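Subject: Re: [lot-users] overflow lot for the swap meet – surface, parking rows, the tree

From: Despina Deligiannis
To: lot-users list

Sorry for the slow answer, been moving boxes since Friday. Replies to Sota below, then my own notes from walking the lot. Skip to the end if you only care about where your stall goes.

Sota Sekiguchi wrote:
> Hi all. Before we say yes to the Susthorpe lot can somebody who
> has walked it lately answer a few things?
>
> 1. Is it paved at all? Grigoris says yes, Michalis says no.
> 2. How soft does the dirt get? I have the long trailer and do
> not want a repeat of Toltura.
> 3. Is there any shade? Last year the plant people lost half
> their flats by noon.
> 4. Can we fit 60 stalls plus customer cars, or do we need the
> second field as well?
> 5. Lighting. Some of us set up at 6 and it will be dark.
>
> Also I still have the rope and the stakes from last time, they
> are in my garage, somebody please take them.
>
> Sota

1. Not paved. Michalis wins. It is packed dirt with a gravel strip next to it. Grigoris is thinking of the road in, I'm pretty sure, which is paved up to the gate and then just stops.

2. Walked it end to end on Sunday, in flat shoes, no trouble. The dirt is hard where people have been driving. Can't tell you what it does after a real rain, I haven't seen it then and I'm not going to guess. The gravel side looks like the better bet for anything heavy. It has old ruts in it already so somebody has been taking weight across there. Sota, put the long trailer on the gravel and leave it there, don't try to turn on the dirt if it's been wet in the week. Toltura was a grass field anyway, different animal.

3. Some. One big tree out in the open and then trees along the sides. More on this under stalls.

4. I think we fit. Two rows of 30 facing each other, cars behind the row nearest the gate. Grigoris wanted three shorter rows but then you get a dead row in the middle that customers skip, same as happened to me the year I was next to the tire guy. If anyone feels strongly say so now and not on the morning please.

5. There is a tall light pole. I don't know if it works and I don't know who pays for it. Aivar is calling the Lambrakis office about that, he has the number. Until he hears back assume no light and bring a headlamp or whatever you have. Setup at 6 is still fine, just slow.

Rope and stakes – I'll take them. Can you leave them on the side porch, I'm by there Thursday after work, won't knock if it's late.

Other stuff nobody asked but I'm writing it down anyway

Low concrete curb on the gravel side with a signpost behind it. The post leans quite a bit. Please do not tie anything to it. I know somebody is going to want to tie a canopy to it. Bring weights. Buckets of sand are fine, water jugs are fine, two per leg if it's a big canopy, and I mean full ones.

Wind. It is wide open out there. Anyone with paper goods, prints, cards, loose fabric, bring clips and more clips than you think. Stestent canopies (the ones most of us bought together) have the thin legs, they'll walk if you don't weigh them down.

Small stones all over the gravel, some of them sharp. If you put down a rug for display use an old one. And no sandals for the crew hauling tables, we did that once.

Toilets – Michalis is getting a quote for 2, delivered the evening before. I'd rather have 3 but let's see what it costs. They should go on the gravel side so the truck can get to them.

Water – none that I found. Bring your own. Plant people bring a LOT of your own.

Trash – we carry it all out. No bins on the lot. I'm bringing a roll of the big black bags, take one when you check in, take it home with you when you go. Last time four or five bags got left by the gate and I was the one who went back, so.

Dogs ok on a leash. Someone asked me at the store.

Pictures. First one is the gravel and the curb, second one has the big tree. 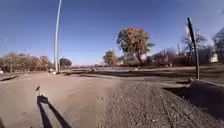
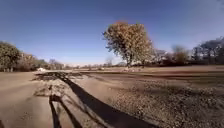
Stalls, who goes where

Plants and anything that melts (candles, the soap lady, chocolate if Grigoris's cousin comes) go nearest the big tree. You'll have to shuffle a bit as the shade moves. Don't park under it, that's the best spot on the lot and a van in it is a waste. It's one tree so if everybody says they need shade I'm going to be picking, and plants come first.

Heavy things, furniture, tools, the guy with the anvils – gravel side, short carry from your truck.

Books and records, please take the row away from the gate. Less dust. Bring a sheet to throw over the tables just in case.

Clothes racks, spread out, don't bunch up at one end. The racks with wheels do not roll on this ground, I tried my cart. Plan to lift.

Food, far end, downwind if we can figure out which way that is on the morning. Aivar decides, he's there first.

Kids' table stays with me. If your kid wants to sell something send them over with a chair.

Row markers: I'll peg the rope down on the dirt the evening before if it's dry and there's daylight left. The stall numbers will be on paint sticks. If your stick is gone when you get there don't just pick a spot, come find me or Aivar. We had three people swear they were number 14 last time.

Still need

- one more person for the gate, first two hours
- somebody with a rake, there's a rough bit I'd like smoothed out where people will be walking in
- folding tables, whoever has spare
- a second cash box, mine doesnt lock anymore

Reply to the list and not just to me, otherwise I end up forwarding everything and I loose track. Michalis has the sign-up sheet. If you paid in cash at the last meeting check with him that your name is on it, I saw a couple of gaps.

Have to run, the store opens in ten minutes.

Despina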